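花是寄不走的
访索米娅·拉马萨米：一个开了多年花店、却劝人少买花的人

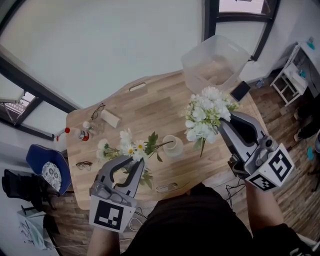 索米娅·拉马萨米的花店叫 Jornov，开在 Jerulen 老城一条上坡路的中段。上坡这件事她提了三遍。“买花的人走上来已经喘了，喘着气的人不还价。”她说这是她当年选址的全部理由，房东后来听说了，涨过一次租。

我约的是下午三点，她两点就把门口的牌子翻成了“休息”，理由是接受采访很累，得先歇一个钟头。我到的时候她在后间吃一碗冷面，筷子指了指一只倒扣的水桶，示意我坐。水桶比看起来稳当。

她入行前在 Nygård 做账，那是一家卖暖气片的公司，她在那里待到三十出头。“暖气片有个好处，今年卖不掉，明年还是暖气片。”花不行。她开店头一个月进的芍药，一半烂在桶里，她舍不得扔，天天换水，换到最后给自己买了一副橡胶手套，算是那个月唯一保住的资产。

“做账的人看花店，怎么看都是亏的。你进的是一种正在变坏的东西，然后指望在它坏完以前有人过生日。”

我问那为什么还做。她说账是她自己算的，算错了。

她给我看过那本账。头一年的五月，有一行写着“1692”，后面没写单位，也没写是进是出。她研究了很久，现在倾向于认为那是某个电话号码的后四位。“我做了那么多年会计，轮到自己，就成这样。”这本账她还留着，垫在柜台短的那条腿下面。

外界知道她，多半是因为她在店里贴过一张纸，上头写：“如果您是来道歉的，请先试试开口。”纸贴了一个春天。有人拍了照，传得挺远，有客人专程从 Bivport 坐船过来，就为了在那张纸旁边站一站，站完两手空空地走了。

“那个月营业额是最低的。后来我把纸撕了，又有人来问纸去哪儿了，也不买花。”

关于道歉用的花，她有一整套看法，我只记下来一部分。她认为花束越大，事情越糟；要求当天送到的，事情是昨晚发生的；要求匿名送到的，对方一定知道是谁。有位先生连着来了几年，每次都要三十六枝，颜色不限。她有一回没忍住，问他为什么是三十六。他说他太太会数。

“会数。”她重复了一遍，“你想想这两个人家里是什么气氛。”

后来呢？后来他不来了。她说这有两种可能，她选择不去打听。

她对花语尤其没有耐心。店里以前摆过一本花语手册，七十九种花，供应商送的。她翻过一遍，发现黄玫瑰在前面是友谊，到后面是嫉妒，中间也没有任何过渡。“我就问那个供应商，那我该跟客人怎么说？他说看客人想听什么。”她后来把手册送给一个准备写小说的姑娘，小说还没写出来，手册也没还。

我提起雏菊，问她雏菊代表什么。她看了我一眼，说代表便宜。

过了一会儿她大概觉得这话说重了，又补了几句。她说她自己家里摆的就是雏菊，耐放，水浑了也不跟你闹脾气，低头了剪一截又能撑几天。“贵的花像请来的客人，你得陪着。便宜的花像室友，你忘了它，它也忘了你，大家都过得去。”她喜欢把花插在喝水的杯子里，前提是记得第二天别拿那个杯子喝水。她记错过两次。

至于“白花不吉利”这种说法，她的态度是看谁付钱。她母亲那一辈的亲戚里，有人一看见白花就压低嗓门说话；而来办婚礼的年轻人，十对里有八对点名要全白，配一点绿叶，说是“干净”。她同一天早上做过一单丧礼、一单婚礼，用的是同一批货，两家都夸她有心。

“我能说什么？我说应该的。”

谈到手艺，她反而谨慎起来。她不认为扎花有什么秘诀，市面上开班收费的那些老师，她去听过一个，学了两个下午，学到的东西是老师的围裙在哪里买。她自己带学徒，头几周只让人做一件事：去叶子。泡在水里的那一截，叶子要去干净，不然水臭得快。多数学徒到第三天就开始问什么时候能碰花。

“我说你手里拿的那根就是花。他们说不是，是想做那种作品。”说到“作品”两个字，她放下了碗。

她的标准很土：拎起来不散，放下去不倒，过门的时候不刮人脸。螺旋式的绑法她会，也教，可是她说客人回家第一件事就是把绳子剪开，那个漂亮的螺旋从绑好到散掉，通常活不过一趟公交车。她有段时间为这个难过，后来在卡片上印了一行小字，“绳子不用剪”。客人照剪。她怀疑没人看卡片，于是有一批故意印成了“绳子不用煎”，到印完为止没有一个人来指正。

那么，既然这么看，为什么又劝人少买？

她说这句话是被传歪的。她原来的意思是少买一点，买勤一点。一次抱回去一大捧，第一天家里像办喜事，一周以后像出了什么事，人天天从旁边走过去，谁也不愿意动手收拾。不如一回拿一小把，谢了就谢了，也不伤感情。“结果写出来就变成花店老板劝人别买花。那篇东西的作者后来到我店里，我给他打了个折，他写我打折的那段倒是一个字没错。”

我保证会写得准确一些。她说不必，反正读的人也只看标题，并问我标题打算叫什么。我说还没想好，大概会用她刚才说过的某句话。她回忆了一下自己刚才说过的话，脸色不太好看。

“花是寄不走的”这句，来自她做网店的那一段，前后不到半年。她花了不少心思在盒子上，垫纸、保水棉、透气孔，盒子本身做得很好，好到有客人来信专门问盒子能不能单卖。花到了另一头，什么样子的都有。有个客人拍来照片投诉，她看了半天，认不出那是自己店里的哪一种花，也认不出是不是花，只好全额退款，再道个歉。

“那时候我才明白那些来买花道歉的人。我当时第一个念头，是再给他寄一束。”

网店关掉以后剩下许多空盒，她现在用来装种子、发票和冬天的袜子。有一只装着几张客人的回信，她不肯拿给我看，只说里面夸人的少，问路的多，因为地址上没写清楚那条路是上坡。

快四点半的时候，有人敲玻璃。是个背书包的男孩，想买一枝，随便什么。她隔着门说休息，男孩没走，她又说了一遍，然后起身去开了门，给了他一枝，收了钱，找了零，一分没少收。

“别写我送他的，”她坐回来的时候说，“写成那样，明天门口全是背书包的。”

面已经吃完了，她把碗放进水槽，看了看牌子，说干脆休息到五点。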